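Chapter 4
Holding Soft Goods: Grip Rules and Good Practice

What you'll need from earlier chapters: force units, the stop categories, how to read a risk sheet. If chapter 2 is fuzzy go back now. Won't take long.

Most of the rules you've met so far were written for hard parts. Castings, boxes, machined blocks. A hard part has one shape, and a gripper either has it or doesn't. Soft goods are trouble. They fold, they sag, they hide things under themselves. A grip that passes at the bench can fail halfway across the cell, and the written standard in most shops says nearly nothing about it.

At the Sinditz plant the old rule was one line long: "Grip securely." Secure how? For how long? Two operators read it two ways, and the work sheets from that June show it. The plant now uses the Pilano grip sheet, which we'll follow in this chapter — not because it's perfect, but it's short and people do fill it in.
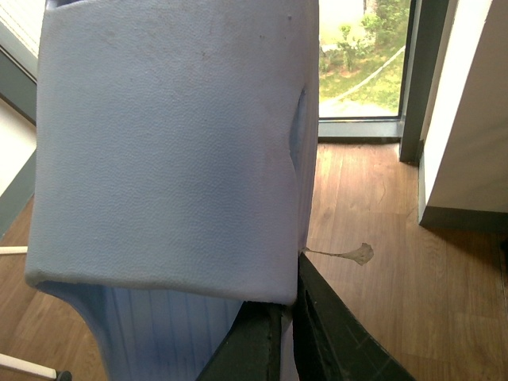 A grip rule should answer a few plain questions before any number gets written down. Where do the fingers touch? What is the material doing away from the fingers? Is anything hanging loose? New inspectors tend to look only at the contact point. With the padded blue piece, the fingers are at the underside, but the fold in the right edge of the panel belongs on the sheet too, and so does the thin beige strand with the little tab on its end. Loose strands get their own line on the Pilano sheet. Write it down even if the grip looks fine.

Then the numbers. The Ayaaba exercise cell, used in the problems at the end of this chapter, allows a top speed of 300 mm per second with a hard part and 200 with a soft one. These are house limits. Don't carry them over to another cell without a fresh risk sheet, your own shop will have its own figures and those win.

Hold test next. Lift, wait 13 seconds, look again from at least 2 sides. Same finger position? Same fold? If the piece has crept, the test is a fail and you start over, no partial credit. Plerness trainees skip the second look more than any other step, usualy late in a shift.

Key terms: contact point, creep, hold test, house limit, loose strand.

Before you read on. Find the grip rule in your own shop or lab and copy it out word for word. Mark every word that two people could read differently. Keep the page, you will need it agian in section 4.3.

4.1 Writing the contact line

Start with the fingers, in words anybody on the floor would use.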